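Skerkdale sim kitchen – safe handling rules, progress to 6/14/19

Glass rules first, as agreed. Test layout now has the olive oil and the dark bottle on the open counter, paper towel roll between them.
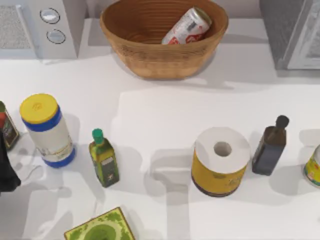
Lenka Matoušek wants the speed limit near glass written as a hard stop, with no operator override, and she'd like that in before Gisgate reviews the draft.

Fair. Clause redrafted, limit now 120 mm/s, was 300. Override removed. Logging rule done too – every stop gets a reason code, no blanks.

261 sim runs checked against the draft so far. Another 100 to go, then teh wording gets frozen.

Still open: who signs off a changed layout. Need an answer from Lumstead on that one.

L. Petridis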